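올해 장비 예산을 드디어 다 짰습니다

4월 내내 붙잡고 있던 표를 어젯밤에야 닫았어요. 작년에는 그리퍼부터 덜컥 사 놓고 나중에 소모품 값에 놀랐던 터라, 이번에는 순서를 거꾸로 해 봤습니다. 패드, 나사, 케이블, 저장장치 같은 자잘한 것부터 적고 큰 물건은 맨 마지막에 넣었지요. 그랬더니 표가 어찌나 길어지던지, 커피를 두 번이나 새로 내렸답니다.

손에 쥐고 쓰는 그리퍼는 Herkau와 Karnoter 두 군데서 견적을 받았어요. Herkau는 한 대에 498달러, Karnoter는 575달러입니다. 처음엔 당연히 싼 쪽이지 싶었는데, 손가락 패드를 따로 사면 한 세트에 20달러가 붙고 Karnoter는 여분 패드를 넉넉히 넣어 준다고 하네요. 집안일 동작을 모으다 보면 패드가 제일 먼저 닳으니 이게 은근히 큰 차이예요. 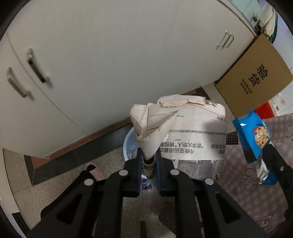
무게도 빼놓을 수 없지요. 한 시간쯤 들고 있으면 손목이 먼저 항의를 하거든요. 그래서 손목 받침 값으로 78달러를 따로 잡아 두었습니다. Shengli Dai 님은 그 돈이면 예비 케이블을 사라고 하셨지만(늘 케이블 편이십니다!), 저는 제 손목 편을 들기로 했어요.

물건을 집는 연습에 쓸 재료는 거의 예산에 넣지 않았습니다. 집에 있는 것들로도 충분히 까다롭더라고요. 종이 한 장도 구겨 놓으면 잡을 때마다 모양이 달라지고, 과자 봉지는 또 미끄러워서 애를 먹이고요. 이런 데 쓸 돈은 아껴서 저장장치에 보태는 편이 마음 편합니다.

남은 고민은 Bromov 거치대예요. 있으면 참 좋겠는데 올해 꼭 필요한지는 아직 모르겠어서, 일단 하반기 칸으로 밀어 두었습니다. 주문은 Karnoter 쪽으로 두 대, 다음 주에 넣을 생각이에요. 혹시 두 제품을 다 써 보신 분이 계시면 패드가 얼마나 가던지 댓글로 꼭 좀 알려 주세요.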